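Dutano-Wegeregeln
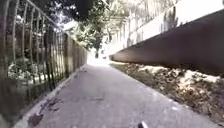 Schmaler befestigter Weg zwischen Metallzaun und laubbedecktem Randstreifen; am unteren Bildrand ein Teil des Roboters.

Die Dutano-Wegeregeln, im Alltag meist nur „die Wegeregeln“ genannt, sind eine Sammlung von Empfehlungen für den Betrieb kleiner, selbstständig fahrender oder laufender Roboter auf Fußwegen, in Parkanlagen und auf Betriebsgeländen. Sie gehen auf das Erprobungsprojekt Dutano zurück und wurden in ihrer ersten Fassung am 19.11.20 veröffentlicht. Rechtlich bindend sind sie nicht, doch haben sie bei etlichen Betreibern Eingang in die Hausordnung gefunden, und wer sich in das Gebiet einlesen möchte, ist mit dem gut lesbaren Text bis heute freundlich bedient.

Entstehung

Den Anstoß gab der Gerätehersteller Vondus, der seine Roboter auf dem Gelände Pirnard erproben ließ und dafür zunächst nur ein einziges Blatt mit Verhaltenshinweisen besaß. Im Oktober kam der Betreiber Cuadros hinzu, dessen Begleitpersonen von ihren täglichen Rundgängen so viele Anmerkungen mitbrachten, dass aus dem Blatt allmählich ein richtiges Heft wurde. Ausgewertet wurden hierfür 269 Fahrtberichte, darunter viele von engen und schattigen Wegen, die in den älteren, eher auf Hallenböden zugeschnittenen Hinweisen kaum vorkamen.

Geltungsbereich

Die Regeln gelten für Geräte, die sich höchstens mit Schrittgeschwindigkeit bewegen und von einer Person begleitet oder aus der Ferne beaufsichtigt werden. Straßen und Radwege sind ausdrücklich ausgenommen. Eine Teilstrecke soll nicht länger als 500 Meter sein, damit zwischendurch in Ruhe nach dem Gerät gesehen werden kann.

Grundsätze

Fußgänger haben immer Vorrang, und zwar auch dann, wenn der Roboter zuerst da war. Auf schmalen Wegen hält er sich möglichst rechts und bleibt stehen, sobald ihm jemand entgegenkommt; weitergefahren wird erst, wenn die Person vorbei ist. Zu Zäunen, Mauern und Bordsteinen ist ein Abstand von 40 Zentimetern einzuhalten. Lässt die Breite des Weges das nicht zu, wird das Tempo halbiert.

Recht ausführlich, man möchte fast sagen liebevoll, behandelt der Text den Untergrund. Laub gilt grundsätzlich als unsicherer Boden, weil sich darunter Kanten, Wurzeln oder kleine Löcher verbergen können. Unbefestigte Randstreifen sollen daher gemieden werden, selbst wenn die Kameras dort freie Fläche melden. Fugen und Risse im Belag dürfen überquert werden, sofern sie bei der Begehung vor der ersten Fahrt für gut befunden wurden.

Ein eigener Abschnitt ist dem Licht gewidmet. Wo ein Weg aus dem Schatten von Bäumen oder Gebäuden in helles Tageslicht führt, lassen sich entfernte Personen, Pfosten und Stämme auf dem Kamerabild oft schlecht auseinanderhalten. Die Wegeregeln verlangen in solchen Fällen, jeden unklaren Umriss so lange als Person zu behandeln, bis das Gegenteil feststeht.

Verbreitung und Kritik

Das Heft wurde in über 2.000 Exemplaren verteilt. Bemängelt wurde vor allem der feste Seitenabstand, der in alten Gartenanlagen nur selten einzuhalten sei; Cuadros erlaubt auf dem eigenen Gelände deshalb eine Unterschreitung im Schritttempo, wenn eine Begleitperson unmittelbar danebengeht. Vondus wünscht sich dagegen genauere Angaben zu nassem Laub, die bislang nur im Anhang gestreift werden.

Siehe auch

Erprobungsgelände Pirnard
Servicerobotik
Mobiler Roboter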